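**Trunilbridge 器具与仓储简讯 · 2025-03-03**

## 灰色斜壁料箱：箱底磨损的判读、清洁与碗类摆放

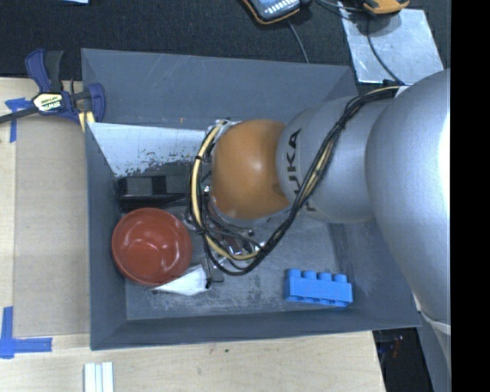

灰色料箱与红碗。箱底中部偏下及右侧可见发白的磨痕，碗靠左壁，碗口朝上。

本期谈灰色斜壁料箱。上一期登出浅盘的清洁办法之后，收到的来信多半问的是料箱：箱底发白算不算坏，划痕要不要处理，碗放进去该朝哪一面。以下按磨损、清洁、摆放、登记的顺序写。适用范围为 Trunilbridge 库房在用的灰色斜壁料箱，Bedeo 分点的直壁箱另有一份说明，两者的判读标准不能互换。

### 一、先分清三种痕迹

库房里对箱体痕迹的叫法一直不统一，同一只箱子在交接单上可以先后写成“划伤”“磨花”“掉色”。从三月起统一用下面三个词。

**磨痕**：成片的发白区域，边界模糊，用指腹横向擦过没有明显的高低差。多出现在箱底。图中箱底的发白部分按外观归入此类，最终判定仍以手触为准。

**划痕**：细长，有方向，浅色，常见于侧壁。图中远端箱壁上有几道淡的，属于外观轻微的情况。判定时用指甲垂直于划痕方向轻刮，指甲不停顿为浅划痕，停顿为深划痕。

**裂纹**：有深度，可能贯通，多从转角或箱沿起始。裂纹与深划痕在正上方光线下不易区分，应把箱子翻转，对着窗从背面看。凡不能确定的，一律先按裂纹处理。

磨痕和浅划痕不影响使用，不必停用，也不必在交接单上逐条描述，写“正常磨损”即可。深划痕写明所在的壁面。裂纹当场停用，箱子倒扣放到待检架的最下层，不要与待洗的箱子混放。

Đức Thân 来信问，箱底磨白的面积有没有上限。没有。面积本身不作为报废依据，要看的是表面是否起毛。起毛的判断方法：取一块干的细纹擦布，不加力，从磨痕上拖过。擦布顺畅通过为合格；有挂丝、有阻滞，换一个方向再拖一次，两次都挂丝的，降级为外包装周转箱，不再盛放无包装的碗碟。

另有一点常被混淆。箱底的浅色附着物与磨痕在干燥状态下很像。区分的办法是局部润湿：润湿后颜色变深、干燥后又恢复的，多为磨痕；润湿后能被擦布带走的，是附着物，洗净后再判读。判读必须在清洁之后进行，顺序颠倒的记录不予采用。

### 二、斜壁箱的几处特点

斜壁箱的箱口大于箱底。空箱可以相互套叠，节省架位，代价有两项。

第一，有效底面积小于箱口面积。按箱口尺寸估算能放几只碗，结果一定偏多。规划摆放时只量箱底，从内侧转角量到内侧转角，不含斜壁部分。

第二，圆底或窄足的器具靠壁时，碗沿可能先碰到斜壁，碗足却没有到达箱底转角。此时碗与壁之间是点接触，搬运中碗会沿壁面转动。转动本身不会造成破损，但会在壁面留下弧形划痕，也会磨碗沿。

套叠时注意以下几点：

- 箱内必须全干，尤其是转角处。潮湿的箱子套在一起容易互吸，分离时用力过大会伤箱沿。
- 箱沿较薄的型号，每摞不超过架上标出的高度线。
- 套叠前倒扣一次，抖出碎屑。夹在两层之间的颗粒物是侧壁划痕的主要来源。
- 分离时两手握对角，先松一侧再松另一侧，不要用工具撬。

Liên Huỳnh 建议在每层之间加一张衬纸，库房试用后没有采纳。衬纸吸潮以后贴在箱壁上，清理所花的时间超过了它省下的时间。若只是短期存放，在最上面一只箱子上盖一块干布即可。

### 三、清洁

清洁分日常与定期两种。

**日常清洁**在每次清空之后进行：倒扣、抖屑、湿擦、干擦、晾放。湿擦用拧至不滴水的软布，先壁后底，沿长边单向擦拭，到头提起，翻面再回来。来回擦会把碎屑压进磨痕的凹处。

**定期清洁**在箱子回库时进行，步骤如下。

1. 检查箱内有无残留的小件、标签碎片和色点。指甲盖以下的色点常被漏看，应先从箱壁下缘查起，再查底面。
2. 用 40 ℃ 温水加中性清洗剂润湿全部内壁。
3. 软刷刷四个内转角，布擦平面。磨痕区域不用刷子。
4. 清水冲洗，直到水面不再起泡。
5. 箱口朝下，架空晾放。箱沿与搁架之间应留出通风间隙。
6. 干透后判读磨损，填写记录。

色点的处理单独说明。库房里见到的色点有三个来源：标签油墨、器具掉色、外来颗粒。先用干布轻拂，能掉的按颗粒处理；不掉的用湿布按压片刻再擦；仍然不掉的，不再处理，在记录的备注栏写明颜色和位置。禁止用刀片刮。为去掉一个很小的色点而留下一道深划痕，去年有过两次，两只箱子都降了级。

不使用的清洁用品：金属丝球、带磨料的膏体、研磨海绵。Cedine 的旧版操作卡上写有“顽固污迹可用粗面海绵”，该条已经作废。手头还有旧卡的，请将那一行划去并签名，不需要换卡。

### 四、碗类放入料箱

碗类的摆放有两种朝向，各有用途。

**碗口朝上**：用于短时周转、点验和待取。优点是内壁情况一眼可见，残留、缺口、水迹都容易发现。缺点是落灰，停放时间不宜过长。表面光亮的碗在顶光下会有白色反光点，容易误认为水珠或附着物。遇到这种情况，观察者应换一个角度再看：反光点会随视线移动，附着物不会。

**碗口朝下**：用于存放和晾干。箱底必须先铺网格垫，否则碗内的湿气排不出去，碗沿也直接接触磨损区域。碗沿较薄的尤其要垫。

位置方面，单只碗放入大箱时，默认靠一侧箱壁，与转角留出能伸进手指的距离。完全贴进转角的碗不好取，取碗时指甲容易刮到箱壁。放在正中的碗四面都有余地，静置没有问题，搬箱时滑动距离最长，因此需要搬运的箱子不采用居中摆放。

多只碗同箱时按以下规则执行：

- 同尺寸的碗并排，不叠放；确需叠放时，两碗之间夹软垫片。
- 大小不同的碗，大的放在靠搬运者一侧，重心便于控制。
- 红色等深浓颜色的碗与浅色碗分箱，至少隔开放置，防止接触处留下色印。
- 碗内不放小件。勺、夹、标签牌一律另用小盒。
- 放好以后托住箱底两端，缓慢抬起少许，听有无滑动声，有则放回调整。

Nga Khúc 问，红碗放在灰箱里、白碗放在灰箱里，点验时哪一种更容易漏看。按库房的经验，灰底对红色和白色都有足够的反差，容易漏看的是灰色和深褐色的器具，尤其靠近阴影一侧的箱壁时。存放这类器具的箱子，建议在箱底铺浅色垫，垫子裁得比箱底略小，边缘不要翘上斜壁。

### 五、本轮检查结果与登记办法

本轮检查由 Xuân Cao 与 Sewwandi Munasinghe 完成，登记在册的料箱为 1,329 只，停用 26 只。停用原因以箱沿裂纹居多，其次为箱底起毛。起毛的箱子中有相当一部分可以降级，降级手续办完之后再从停用清单上移出。

从检查记录看，同一批箱子里，箱底磨损的分布并不均匀。常年从同一侧取放的箱子，那一侧的磨痕更集中。由此调整一项做法：箱子每次回库清洁后，上架时旋转半圈，标签面与无标签面交替朝外。旋转后找标签会稍慢，待第二面的标签补齐后可以解决。补标签的工作先从 Lại 库位开始，首批印制 100 张，贴在短边外侧、箱沿下方的平整处，不贴在内壁，也不贴在箱底。

登记表改动如下：

| 栏目 | 填写方式 | 备注 |
|---|---|---|
| 箱底 | 正常磨损 / 起毛 | 起毛须注明擦布测试结果 |
| 侧壁 | 无 / 浅划痕 / 深划痕 | 深划痕写明长边或短边 |
| 箱沿 | 完好 / 缺口 / 裂纹 | 裂纹直接停用 |
| 色点 | 颜色、位置 | 清洁后仍在的才填 |
| 处置 | 上架 / 降级 / 待检 | 由判读人签名 |

“箱底”一栏不再接受“较好”“尚可”“一般”之类的写法。旧表用完为止，旧表上没有“色点”一栏，写在空白处即可。两人判读不一致时，取较严的一项，不必另开讨论。

### 六、勘误与待办

上一期浅盘一文中，晾放步骤误写为“盘面朝上”，应为“盘面朝下，架空”。纸质版已经张贴在水槽旁的，请手工更正。

网格垫目前只有大号，小箱使用时需要裁剪。裁剪后的毛边用剪刀修平再铺，毛边朝下同样会划伤箱底。小号垫的样品在 Bedeo 分点试铺，尺寸确定后刊登在下一期。

对判读标准有疑问的，将箱号和擦布测试的结果写在纸条上，投到待检架旁的信格。只写“请看一下”而没有箱号的纸条无法处理。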